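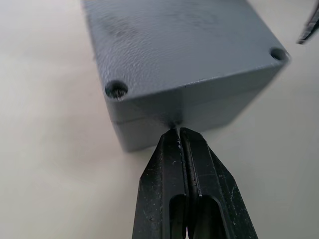

Enclosure, gray, textured lid.

Clesex 15 Greenhouse Misting Kit

Home > Greenhouse > Watering and Humidity > Misting Kits

Item no. 234
Made by Dredico
In stock, ships from our Châu warehouse

Overview

The Clesex 15 is a low-pressure misting kit for hobby greenhouses, propagation benches and shade houses. It runs from an ordinary garden faucet and needs no pump. The kit comes with a controller, a solenoid valve, a humidity probe, supply tubing, 15 mist nozzles and the fittings to put them together.

Mist is used for two jobs in a small greenhouse. One is rooting cuttings, where the leaves have to be kept from wilting until there are roots to feed them. The other is keeping the air damp enough for plants that dislike dry heat, such as ferns, orchids and most of the gingers. The Clesex does both, but the settings are different, and you should decide which job you want before you hang the line. A propagation line goes low over the bench. A humidity line goes high, near the ridge, and away from anything you want to keep dry.

The kit is not a cooling system. On a hot afternoon mist will take the edge off the air temperature if the vents are open, but shade cloth does more for less water. We sell shade cloth by the yard.

What is in the kit

Controller with mounting bracket and screws
Solenoid valve with faucet adapter
Humidity probe on a lead
Power adapter, indoor use only
47 feet of black supply tubing
15 mist nozzles with anti-drip check valves
Tees, elbows and end plugs
Inline filter with washable screen
Hanging clips
Thread tape
Printed instructions and a blank planting record

You will need a hose shutoff, a pair of tubing cutters or sharp pruners, and a drill if you are mounting the controller to wood. A bucket is useful when you flush the line.

Choosing a nozzle layout

Nozzles can go on one straight run, on two parallel runs or in a loop. Straight runs are easiest to hang and easiest to drain in winter. The drawback is that the far end gets a little less pressure, which shows up as larger drops. If your bench is long and your house pressure is low, close the line into a loop with the spare tee and the far nozzles will be fed from both directions.

Space the nozzles 18 inches apart for cuttings. For general humidity they can go twice as far apart, and you can leave some out and plug the openings. Keep the first nozzle clear of the filter so you can get a hand in to unscrew the bowl.

Do not run the line over the controller or over a power outlet. Water drips from the fittings for a while after any new line is filled, even with check valves, and some of them will want another quarter turn.

Setting up

Shut off the water. Fit the faucet adapter, then the filter, then the solenoid valve. The arrow on the valve points toward the nozzles. Use thread tape on the metal threads only and tighten the rest by hand.

Lay the tubing along the bench in the sun before you cut it. Cold tubing holds its coil and fights you. Cut it square, push the fittings in until they stop and give each one a tug. If a fitting comes out, trim the end of the tubing and try again with a fresh edge.

Flush the line before you put the nozzles in. Leave the end plug off, open the water and let it run into the bucket until it comes clear. Shavings from the cut ends are the usual cause of a blocked nozzle on the first day.

Screw in the nozzles, fit the end plug, hang the line and plug in the controller. Hang the humidity probe at leaf height, in shade and out of the direct path of the mist. A probe that gets wet will read full humidity until it dries, and the controller will stay off the whole time.

Running it on timed bursts

Timed bursts are for cuttings. Turn the dial to TIMER and set the burst length and the pause. For softwood cuttings under plastic, start with the shortest burst and a medium pause and look at the leaves after an hour. They should have a light film of water with some of it just starting to dry. If water is running down the stems, lengthen the pause. If the tips are hanging, shorten it.

The controller has a light sensor and stops misting at dusk. You can override this with the NIGHT switch, though we suggest leaving it alone. Leaves that stay wet all night get gray mold, and so does the potting mix.

Once the cuttings have roots, wean them. Lengthen the pause every couple of days for a week or so, then move the trays off the mist bench. Going straight from mist to dry air will cost you plants.

Running it on humidity

Turn the dial to RH and set the level you want. The controller opens the valve when the reading drops below the setting, and closes it again a few points above so that it is not switching all day. Most mixed collections are comfortable on the middle mark. Cactus and succulent growers do not need this product.

Give the house some air movement. Without a fan, the mist settles under the line and the corners stay dry – the reading you get then depends mostly on where you hung the probe. A small circulating fan on low is enough for a hobby house.

Water quality

Hard water leaves a white film on leaves and will slowly close up the nozzles. If your kettle furs up, expect to clean the nozzles a few times a season. Soak them overnight in white vinegar, rinse, and blow through them from the outlet side. Do not poke them with wire. The opening is easily scratched and a scratched nozzle spits.

Rainwater is better for the plants but a rain barrel does not have the pressure for this kit. You would need a booster pump, and we stock the Plorari inline pump for that. It connects ahead of the filter. Clean the filter screen weekly if you are using barrel water.

Softened water from a household softener should not be used on plants at all. Take your supply from a faucet ahead of the softener.

Winter

Drain the line before the first frost if the greenhouse is unheated. Shut off the water, remove the end plug and the filter bowl, and open the valve by holding down MANUAL until the line stops dripping. Bring the valve and the filter indoors. The tubing can stay up. The controller can stay up too if it is dry where you are, but unplug it.

In April, or whenever your nights are reliably above freezing, put it all back and flush the line again before you refit the nozzles. Spiders like the tubing.

Parts and extras

All of the following are kept in stock and can be added to the order.

Mist nozzle, single or bag of five
Check valve
Filter screen
Humidity probe, standard lead
Humidity probe, long lead
Supply tubing, by the foot
Solenoid valve
Plorari inline booster pump
Heat mat for propagation trays, see separate page

Nozzles from the older Clesex kit have a different thread and will not fit. If your tees are brown, you have the older kit. Call us and we will find you what is left.

Customer comments

"I root hydrangeas and a lot of figs for the plant sale at our garden club. Had been doing it with a spray bottle and a sheet of plastic. The first tray under the Clesex got too wet because I left it on the setting it came with. Second tray was good. I would like a longer lead on the probe." – Tươi Triệu

Reply from the shop: The long-lead probe is listed under parts and plugs into the same socket.

"Instructions are clear except the drawing of the loop layout, which shows a tee where there should be an elbow. Took me a while to see it. Works fine on well water. I clean the filter when I water the tomatoes, so it gets done." – Định Doãn

Reply from the shop: You are right about the drawing. A corrected sheet is now in the box, and we will mail one to anybody who bought the kit before the change.

Questions we get

Can I run two kits from one faucet? Yes, with a splitter, if they do not mist at the same time. Set the second controller to start half a cycle after the first.

Can it be used in a house or sunroom? We do not recommend it. The nozzles put out enough water to wet a floor. For indoor plants, use a pebble tray or a room humidifier.

Does it feed through the line? No. Fertilizer clogs the nozzles and burns soft leaves. Feed from a can.

Is the tubing safe for lettuce and herbs? Yes. It is the same tubing we sell for drinking lines in poultry houses.

Can I leave it running when I go away? For a weekend, yes, after you have watched it for a week or two and trust the settings. For longer trips ask somebody to look in and check the filter.

Shipping and returns

Orders placed before noon go out the same day. The kit ships in one carton. Unused kits can be returned within a month in the original packing. Tubing that has been cut cannot be returned. The controller and valve are covered against faults for two years and the probe for one. Frost damage is not covered.

Please keep your order number. If you write to us about a fault, tell us which mode the dial was in, whether the valve clicks when you press MANUAL, and what sort of water you are using.

Prices and stock on this page last checked 18 December 2022.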